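Ticket 2540, press freedom tracker, opened by Soon-im Gil
2023-12-21

Hi all, the jailed journalists map is dropping people again! I loaded the April list from Tunetti (100 names) and two of them just vanish once I filter by country.

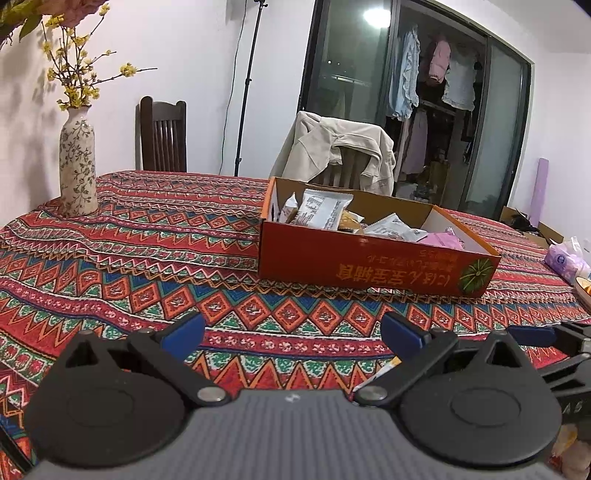

Cleared my cache, tried the other browser, same thing. Both missing reporters write for Hầu, so I'm guessing the accent in the outlet name trips up the import.

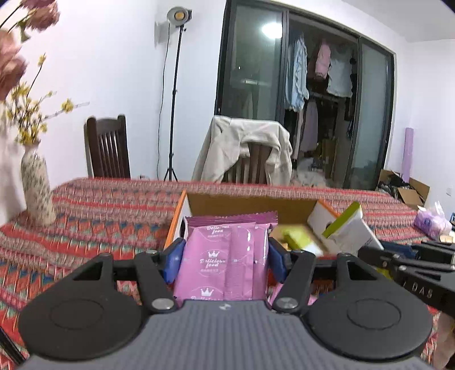
Pink packets, "Delicious food"

Update: retyped it as plain Hau and they both came back (yay), but I'd hate to leave a newsroom's name spelled wrong. Can Clotico fix the import on their side?
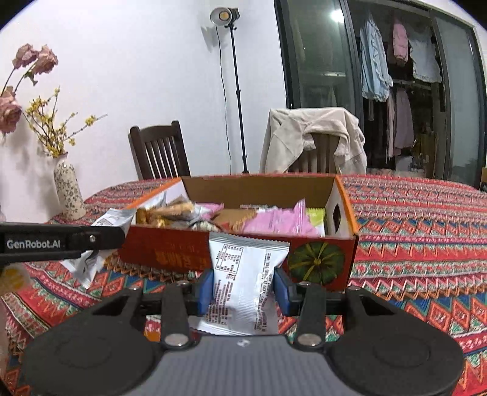 White and silver packet, upright

Leaving this open till I hear back.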